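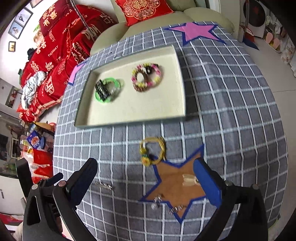

Gripper pose drifts toward the table edge, SLAM keeps matching on the checkered cloth

Posted by serkska_lab in Perception and State Estimation

Hello all. I collect demonstrations with a hand-held gripper for a small-object sorting task (hair accessories into a shallow tray). The wrist camera is a fisheye, and the gripper trajectory comes from visual-inertial SLAM which I run offline with the Kikix toolchain, default settings.

In the middle of the table the trajectory is good. When I move to the side of the table, the pose sometimes jumps sideways by one square of the tablecloth and stays there until I come back. Then my policy learns from wrong actions and closes the jaws next to the object.

What I already tried:

Increased the features per image from 1200 to 2000. The jumps became less frequent but they are larger.
Calibrated the lens again with a printed board. The reprojection error looks normal to me.
Moved more slowly. It helped a little.

I would like to keep the cloth, as I have many episodes recorded on it already. Is it possible to solve this in software, or must I record again?
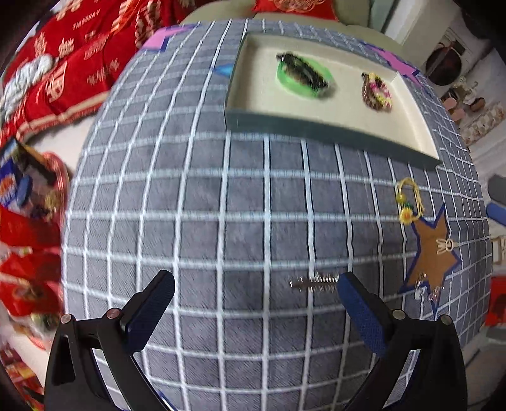 Checkered cloth from the wrist view, jaws open. The squares get narrow toward the right side.

Posted by okis_dev

It is a classical case of repeated texture. Every crossing of the lines gives nearly the same descriptor, so the matcher has many candidates which are equally good, and if the motion prediction is a little wrong it takes the neighbor. With more features you added mainly more crossings, and this explains your larger jumps.

You do not have to record again, I think. I would do the following, in this order.

First, mask the jaws. They are always in the same part of the image and they do not move with the table, so any feature on them tells the tracker that the camera stands still. Make the mask from the widest opening and also from the closed position, and take the union of both. Please check that your toolchain applies the mask before the extraction and not after, otherwise the jaws still use up your feature budget.

Second, go back to 1200 features, but limit how many are allowed per image cell. I use 8. Then the sofa and the things behind the table get a fair part. The stars on the cloth are useful too, they break the grid.

Third, make the ratio test more strict and reduce the search window around the IMU prediction. The window must be clearly smaller than one square as it appears in the image. Near the border of a fisheye the squares are compressed, so a window with a fixed pixel size that is safe in the center can already cover the next crossing at the side. This fits very well with what you describe.

For the episodes you have, build the map from one slow pass where the background is well visible, and then only localize the others against this map. Of course this works only if the furniture stayed in its place.

Posted by araujo_user

just buy a plain cloth

Posted by serkska_lab

Thank you okis_dev. The mask was indeed applied after the extraction – I did not know there is a difference. I changed this and the search window, and processed 21 episodes again. Now 2 of them still jump, both at the right side. I will try the map from the slow pass for these.

Posted by okis_dev

Good. For the last ones please look also at the time offset between camera and IMU. If it is wrong by even a few milliseconds, the prediction is bad exactly when you turn the wrist fast, and then a small window will lose the track instead of jumping. Araújo has a script for estimating it, in the tools folder. If the offset is fine and they still jump, I would drop these episodes and continue.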